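Amstead College

Amstead College is a two-year public college in the town of Amstead. It offers associate degrees, trade certificates and evening classes for adults, and it runs a transfer program with the state university system. The college is best known in its region for its winter commencement, which is held in December in addition to the usual spring ceremony.

History

The college began as a night school for workers at the Olosell paper mill. Classes were held in the mill's training rooms and covered bookkeeping, drafting and basic English. When the mill closed, the county bought the building and turned the school into a full-time college. The old drafting rooms are still in use, though the upper floor has been rebuilt twice - once after a fire and once to add an elevator.

Campus

The main campus has five buildings grouped on the east bank of the river. Altell Hall, the largest, holds the library, the registrar and most classrooms. The Dvořáček Building houses the technical programs, including welding, machining and electronics. A footbridge joins the campus to the town bus station.

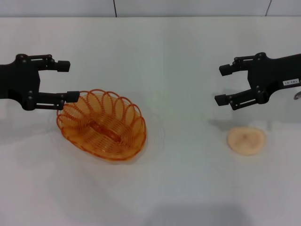 Orange wire basket on a white tabletop, with a black gripper at left.

Academics

Students can choose from eight associate degree programs. Nursing has the highest enrollment, followed by business and early childhood education. Certificate courses last between one and three terms. Credits from most degree courses can be moved to a four-year school, but certificate credits usually cannot. Evening classes begin at 6 p.m. and are open to high school seniors with a counselor's approval.

Commencement

The winter ceremony was added for students who complete their work in the fall term. It takes place in the gymnasium of Altell Hall, and each graduate receives five guest tickets. Students in the trade programs wear gray cords, while degree students wear green. Nursing graduates also attend a separate pinning ceremony on the same morning. 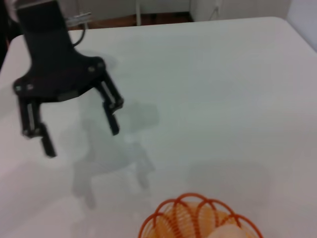 Two-fingered gripper over a white tabletop.

Student life

The college has no dormitories, and most students live within the county. There are clubs for chess, hiking, debate and theater. The student paper, the Amstead Ledger, comes out monthly during the fall and spring terms. Intercollegiate sports are limited to cross-country and women's volleyball. Home volleyball matches are played in Altell Hall.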